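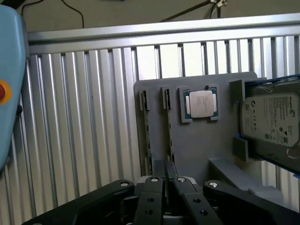
How to Build a Simple Power Rating for College Football Teams

A power rating is one number per team. Subtract one team's number from another's, adjust for home field, and the result is a predicted margin. The method below needs a spreadsheet, a list of final scores, and some patience with team names.

It was written for Rollness, the spreadsheet template Kálmán Dobos and I keep for our own preseason picks, but any spreadsheet will do. Column letters refer to a blank sheet.

What you need

- Final scores for every game of last season between teams in the top division
- A flag for home, away, or neutral site
- A list of returning starters by team, if you want the preseason adjustment in step 6

Step 1. Enter the games

Put one game on each row. Column A is the home team, B the home score, C the visiting team, D the visiting score, and E the site flag. Use 1 for a true home game and 0 for a neutral site. Bowl games and most conference title games get a 0.

Spell each team one way throughout. Lookups fail on "St." versus "State" more often than on anything else. Sort column A, scan it, then do the same with column C.

Step 2. Compute the margin

In F2, enter =B2-D2 and fill down. A positive number is a home win.

Step 3. Cap the margin

Large blowouts say little about how good the better team is. Garbage-time scores add noise. We cap at 16 points in either direction. In G2, enter:

=MAX(-16,MIN(16,F2))

Some people prefer a higher cap. Try both against a season you already know and keep the one with the smaller average error.

Step 4. Remove home field

In H2, enter =G2-E2*$L$1, where L1 holds your home field value in points. Start with 2.5. Column H is now the neutral-site margin from the home team's side.

Step 5. Solve for the ratings

Make a second sheet named Ratings. List every team in column A and put 0 in column B as its starting rating.

For each team, compute two averages over all its games: the adjusted margin from that team's side (flip the sign of column H when the team was the visitor) and the current rating of its opponents. The new rating is the sum of the two. Put it in column C.

Copy column C, paste it as values over column B, and repeat. After each pass, subtract the average of all ratings so that the numbers stay centered on zero. If the ratings swing back and forth between passes, paste the midpoint of the old and new values instead. Stop when no team moves by more than a tenth of a point.

Step 6. Adjust for the new season

Last year's rating is a starting point. Two changes are worth making by hand.

Regression: multiply every rating by 0.7. This pulls teams toward the middle - most of them drift that way anyway.

Returning starters: add half a point for each returning starter above the division average, and subtract half a point for each one below it. Limit the total to 8 starters in either direction. Ánh Kim counts a returning quarterback twice, and her sheet has done slightly better than ours in the opening weeks.

A new head coach gets no adjustment here. We tried one and it made the predictions worse.

Step 7. Predict a game

Predicted margin = home rating - visitor rating + home field value

For a neutral site, leave off the last term. Round to the nearest half point.

Common problems

Ratings keep growing. The centering in step 5 was skipped.

One team sits far above the rest. Check for a game entered twice, or a score with the home and away columns reversed.

A lower-division opponent shows up. Either delete the game or group all such opponents under one name. Do not give each its own row, as one game is not enough to rate a team.

When to update

Add new results each week, starting with the opener. Blend the preseason rating with the current one, and shift the weight a little each week. By the middle of October, the preseason number can be dropped.

Last revised 3 September 2026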